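# How to run a seed swap in a borrowed hall

We've been holding a seed swap in Biddale every April for a good while now, and people from Calville and further down the valley keep writing to ask how we set it up. I've finally sat down with a pot of tea to put it all in one place (settle in, I do go on a bit).
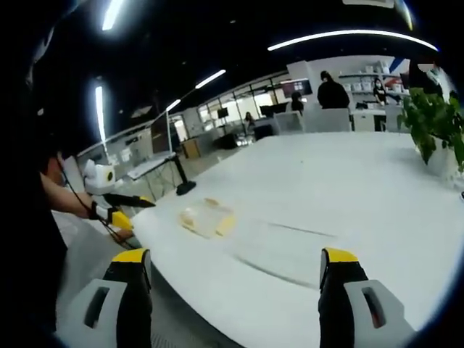

## Book the room early

Ask for a morning, and ask for it well before the gardening crowd starts thinking about spring or autumn planting. We pay $20 an hour at the Ammann Hall and always book an extra hour at each end, which felt extravagant the first year and has felt like a bargain ever since! Find out where the light switches are, whether the kettle works, and who has the spare key.

## Set out your tables

Big tables are lovely, but leave a generous gap between the table and the chairs so that prams and walkers can get past. I like to group things this way:

- leafy greens and herbs nearest the door, as everyone wants those first
- beans, peas and corn together
- tomatoes, capsicums and their cousins
- flowers at the far end, where people can linger over the colours
- a "mystery" tray for anything without a proper label

## Label everything

Every packet needs the plant's name, the variety if you know it, and the year the seed was saved. Plain coin envelopes are ideal. Last year we had 221 packets come through, and the ones that went home first were the ones with a little note on the back, such as "slow to start, be patient" or "my neighbour's favourite". Have spare pencils on hand. Ink smudges terribly if somebody has just washed their hands.

## Open the doors

1. Collect seed at the front table from 10 am and sort it as it arrives.
2. Start the swapping at 11. Ring a bell if you have one.
3. Let people who brought seed choose first, for the opening quarter of an hour or so.
4. Then let everybody in, including those who came with empty pockets. They're often next year's best savers.

## Pack up and store the leftovers

Sweep the tables, including the cracks, or you'll hear from the next group about the poppy seed. Leftover packets go into a sealed tin somewhere cool, dark and dry. Mine live in a Skuda tin at the back of the linen cupboard, beside the good tablecloth, and they come out again the following April. Parsnip and onion seed won't keep well, so give those away at the door.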